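Tostley Parts Set: Small Switches and Enclosures

Version of 24/09/2024

Overview

Tostley is a collection of pictures of small electrical control parts lying on a table. We made it for people who need to sort returned parts from panel building, where pushbuttons and their boxes often arrive mixed together. The set has 211 pictures in 7 groups.

What is in the groups

Each group is named after the main part in it: pushbutton, selector, lamp, contact block, enclosure, cable gland, mixed. The "mixed" group has 25 pictures, and in these a switch and a box lie on the same table but are not assembled.

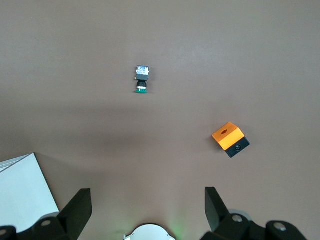
Mixed group: pushbutton with green cap, and orange-yellow and black enclosure.

Labels

One label is given for each part, not for each piece of it. A pushbutton with its contact block still attached is one part and gets the label "pushbutton". An enclosure gets one label also when the cover and the base have different colors. Cap color is written in a separate column — please use it with care, because green and teal were not always separated well by our labelers.

Known problems

The printing on contact blocks was not transcribed. Reflections can make it hard to read, so we left the column "marking" empty for all files. In July we corrected 87 labels, mostly boxes which were called "lamp" by mistake. If you have an older copy, please replace the file labels.csv.

Folders

pictures/ — all pictures, one folder for each group
labels.csv — part name, cap color, group
changes.txt — list of corrections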